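Sorting Blocks: Why a Tub of Shapes Is the Best Toy in the House

Speaker notes, evening talk, Undgate Toy Library

Slide 1 - Welcome

Hello everybody, and thank you for coming out in August when you could be sitting in your yard! I'm going to talk about shape blocks for the next forty minutes or so, and I want you to know up front that I could do it for three hours. If I start to speed up, wave at me.

[Pass the first tub along the front row now. Ask people to take one block and hang on to it. Don't start until the tub is halfway back.]

Quick show of hands. Who had blocks as a kid? Who still has them somewhere, in a closet or at a parent's house? Great, keep that tub in your mind, we're coming back to it.

Slide 2 - What we lend

Our library has 800 toys on the shelves, and 400 of our loans last year were block sets of one sort or another. I love that number. We have talking globes, we have a marble run taller than I am, and families still walk out with blocks.

The sets come in two main kinds. There are the plain building sets, all cubes and planks, for height. And there are the mixed shape sets, with hearts and stars and cylinders and little houses, which is what you're holding tonight. The mixed ones get called sorting sets because that's what it says on the box. I think that undersells them a bit, and most of this talk is me explaining why.

Slide 3 - Feel first

[Everyone closes their eyes. Give it a full minute. It will feel long. Let it.]

Keep your eyes shut and work out what you've got. Count the points if there are points. Run a thumb along an edge. Is the top the same as the sides? Some sets have a texture on the top face and it's a lovely thing to find with a fingertip.

Okay, eyes open. How many of you knew you had a star? I'd bet all the star people knew straight away. How about the people with a hexagon? A bit slower, right? You had to go around and count, and then you lost track of where you started, and then you went around again. Small kids do exactly the same, only they turn the block in both hands and sometimes put it in their mouth.

This is my favorite opening for a family session. It costs nothing, and it works with a two-year-old and with a grandfather.

Slide 4 - One color or one shape?

Now the big one. If I ask you to put the blocks that go together in a pile, what do you do?

[Take answers from the floor. You'll get color first, nearly always. Wait for somebody to say shape. If they don't, hold up two stars.]

Both are right, and that's the fun of it. A child who's been sorting by color all week will suddenly put a star next to another star, different colors and all, and you can watch the idea land. From then on they have a choice to make every time they pick up a block.

So when I set out a board for a sorting session I want the two ideas to pull against each other. I want matching shapes in different colors, and matching colors in different shapes. A small selection does this better than a big heap. Put out the whole tub and you get a lovely noise and very little sorting. 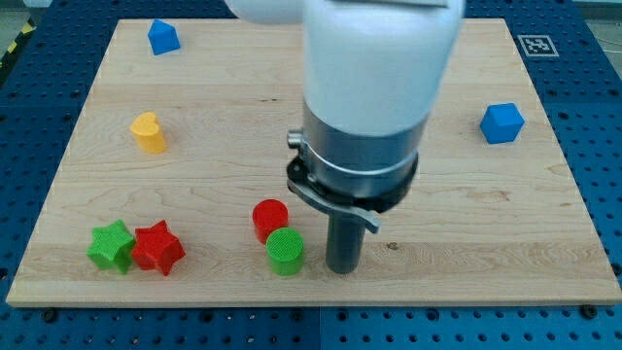

Two stars side by side, one green and one red, will start an argument between siblings faster than anything I know. Do they belong together? One kid says yes, they're stars. The other wants the green one over with the green cylinder. Then you've got a red cylinder as well, so the whole question comes around again, and I just sit back and let them have it out!

I like a loner in the mix too. A single yellow heart, say, with no other yellow block and no other heart. Where does it go? I've seen it put in a pile of its own, I've seen it given to the adult as a present, and I've seen it become the boss of all the other blocks. I don't correct any of that.

Slide 5 - The surface matters

A word about what you play on, because I get asked about it a lot. Carpet is soft on the ears and terrible for standing things up. A heart on its point on carpet is a lost cause. A bare table is good but the blocks travel, and you spend the session crawling around after cylinders.

A flat board is what I reach for. It gives you an edge, and children understand an edge right away: blocks on the board are in the game, blocks off the board are out. I like plain wood with some grain in it, so the colors stand out and it's still nice to look at. You can pick the whole thing up and move it when dinner's ready, too (slowly, please, I've lost some very good arrangements between the table and the sideboard).

[Hold up the board from the Tusside set. Tap it so they can hear it.]

The Tusside set comes with its own board, and it's the one we lend most. The Gumel set doesn't, so we put a tray in the bag with it. If yours at home has lost its board, an upside-down baking sheet is fine. It's loud though.

Slide 6 - Games to try this week

Odd one out. Set out a few blocks and ask which one doesn't belong. Then ask again and say it can't be the same block this time. Keep going until everybody's laughing. With a good mix you can make a case for nearly every block on the board.

What's missing? Look at the board, close your eyes, somebody takes one away. Start with very few blocks. Grown-ups are bad at this one and kids adore that.

Next-door neighbors. Every block has to share something with the block beside it, either its color or its shape. Make a long line. When you get stuck, you're allowed to move one block, and choosing which one is a real puzzle. I got stuck for ten minutes at my own kitchen table last week and had to be called away to eat.

Corners. Walk a finger around the top of each block and count the corners out loud. The pentagon and the hexagon are the ones to compare. They feel so close, and then you get to the last corner and there's an extra one. Cylinders are a great surprise to a child who's just learned the game. Some say zero, some say "all of it."

[If time is short, skip Corners and go straight to questions about storage. People always want to talk about storage.]

Slide 7 - Tidying up

Tidying is sorting! Please don't do it for them. Ask for all the red ones first, and then the stars, and notice that one of the stars has already gone. Some children find that deeply unfair and some find it hilarious.

For storage, I'd go with a shallow tub with no lid, on a low shelf. Deep boxes mean everything gets tipped out to reach the one at the bottom. We used drawstring bags for years and I've changed my mind about them. They looked lovely on the hooks and the little ones couldn't open them.

We wash ours in warm soapy water with an old toothbrush for the textured tops, then lay them on a towel. Wooden blocks get a wipe with a damp cloth and nothing more. Check the edges with your fingers while you're at it.

Slide 8 - A note on lost pieces

Every set loses something. Our count on the Man Street shelf says we've replaced a lot of cylinders, and I know where they are. They're under couches all over town, they roll! Tell us when you bring the set back and we'll find you a spare, we keep a drawer of them. There's no fine.

And if a set comes home to us with an extra block in it, which happens more than you'd think, we just add it to the drawer. Somewhere there's a family missing a purple triangle and it's been here since spring.

Slide 9 - Your turn

[Tubs out on all the tables. Set the timer for fifteen minutes. Walk around, don't hover.]

Find the people with the same shape as you, or the same color, your pick. Then try Next-door neighbors across the whole table. We raised enough for 1,000 new blocks this year and a good many are in those tubs tonight, so please be the first to get them grubby.

[Questions after. Have the loan cards ready by the door. Count the tubs back in before people put their coats on, and check the front row for stars.]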